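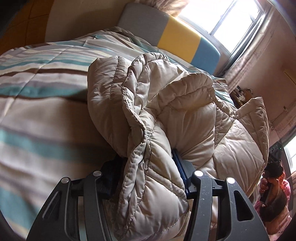 A puffer jacket can't be folded, and I wish the people who write about tidy closets would admit it. You tuck in one sleeve and the other one inflates. You press down the middle and the collar rises like dough. In December I spent 20 minutes on a pale quilted one, on the bed, following a method that promised a neat square in 3 moves. I got a pillow with cuffs.

My position is that a puffer should be hung, or else dumped on the comforter with dignity until it's needed again. The bed is already padded. So is the headboard. One more soft thing won't offend anybody.

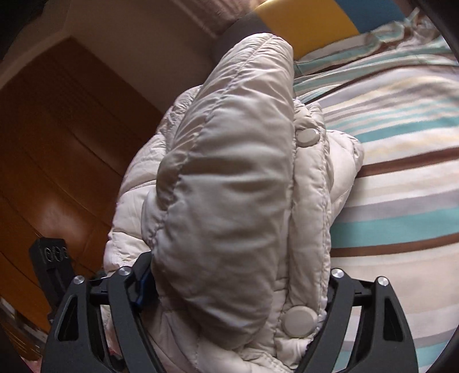
2 min read

Dalia Lill, who lent me her copy of the method, says I skipped the part where you fasten the snaps first. I did skip it. Fastening the snaps seals the air in, and then you are wrestling a raft. She also recommends rolling, and I'll grant that a rolled puffer looks wonderful for as long as you keep both arms around it.

Shirts fold. Towels fold beautifully. I have put the book back on her porch.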